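Two Grippers and a Pile of Laundry

I have been folding clothes for a robot since June. I do it at home, in the evenings, with a gripper in each hand. 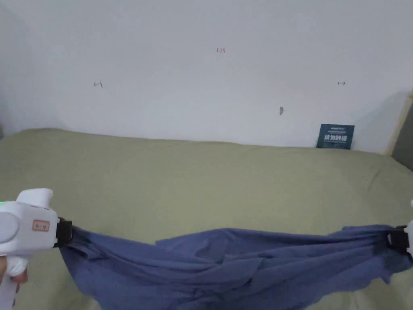
The work comes through a small outfit called Curera, and the project is named Buveck. They sent me the pair of grippers and a list of tasks. Most of my list is laundry: shirts, towels, pillowcases, one page of socks that I keep putting off. I do each task with the grippers and never with my fingers, the recording gets uploaded, and somebody at the other end decides whether it is good enough to train on.

As of last night I have 618 accepted episodes. An episode is one piece of clothing, start to finish. Another 104 came back rejected, most of them from my first two weeks.

The early rejections were nearly all for the same thing. I was too fast. When you have folded shirts your whole life you do it in a few quick moves, and half of those moves depend on ten fingers. With two jaws you get two points on the cloth and that's it. If you flick a sleeve over and it lands right, fine, but the reviewer marks it down as a move the robot can't be expected to repeat. So I slowed down. Pick up, lift, pause, lower, let go. It felt silly for the first few days and now I do it that way without thinking.

The part I still find hard is getting the corners. Cloth that has been dropped in a heap doesn't show you where its corners are. I pinch whatever is on top, lift it, and look at how it hangs. Usually the second gripper can then find an edge and follow it along. Sometimes I end up with a fistful of fabric on one side and have to put the whole thing down and start again. They want some of those kept in, as long as I recover and finish. They do not want the ones where I give up.

I used to do this at a workbench. A friend had an old Treston bench in the garage and let me have it, and it's a good height, but the top is slick and a T-shirt slides all over it. A bed is better. The sheet holds the cloth a little and there is room to lay out a full sleeve. The drawback is that it's low, and after an hour my back lets me know. I've tried kneeling -- that's worse.

My usual session is 12 episodes, then a break, then 12 more if my wrists are fine. The grippers aren't heavy, but you hold them out in front of you the whole time, and closing the jaws over and over gets to the base of the thumb. My best evening was 51 accepted. I wouldn't do that again.

Before this I had one short stint with remote control, at a place called Vondráček, where you sat at a desk and drove two arms through a pair of handles while watching a screen. I liked it less. There was a small delay and you never quite felt where the cloth was. With the grippers in your own hands you can feel the fabric go tight, and you stop pulling. I don't know how much of that feeling makes it into the recording. I asked once, and the answer was that the robot gets the video and the motion and has to work out the rest.

A few things I'd pass on to anyone starting. Do the thick items first, while your hands are fresh. Crumple the cloth differently every time, even when you're tired and want to drop it the easy way. Let go all the way before you move off, or the jaw drags the fold open behind it -- I lost a lot of good towels to that.

Next on the list is button shirts, which have to be laid face down with the collar flat. I tried three tonight and sent in one.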